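Kitchen Tips: Should You Wait for the Robot?

Jan 29, 2024

Every winter somebody writes in to ask whether it's worth learning to put up fruit properly when a machine will be doing it soon. Joni Halonen asked it again this month. My answer is the same as last July: learn to do it yourself.

I've now seen three demonstrations of kitchen arms, the latest at Wolar, and I came home with the same opinion I left with. They can pick up an orange. So can a toddler. Packing is a different job, and the chores below are the ones I get asked about most.

Boxing oranges

Start with the softest fruit and set it aside to eat this week. Check each stem end with your thumb for mold. Put the big ones in the tray first and fill in with the small ones, then press the lid down along one long side before you do the other. If it won't click, take an orange out. Don't lean on it.

A person does most of that by feel. The arm has to find a clear lid on a white tabletop, which I have trouble with myself under a bright kitchen light, and then tell the lid from the tray. Rafsan Jayawardena, who works on these things, told me clear plastic is "a miserable material" for a camera. I believe him.

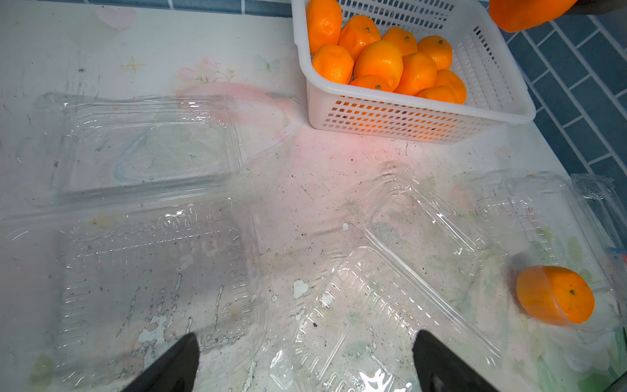 Saving clamshells

Wash them in lukewarm water; hot water warps the thin ones and then the lids never fit again. Dry them open. Keep lids and trays of the same size together, and throw out any with a cracked hinge. Could a machine sort them? Maybe, if yours are all the same brand. Mine come from four stores.

Wiping down the table

Peel oil leaves a film that dust sticks to. Use dish soap and a damp cloth, then a dry one. I keep hearing that wiping is the "easy" chore for a robot, and it may be, on a bare table. Clearing the table first is the chore.

What I'd spend money on

A slotted basket, so the fruit gets air. Good dish towels. Hanane Younis wrote to say she is putting $50 a month aside for a kitchen arm -- fine, but I'd let it earn interest for a long while yet.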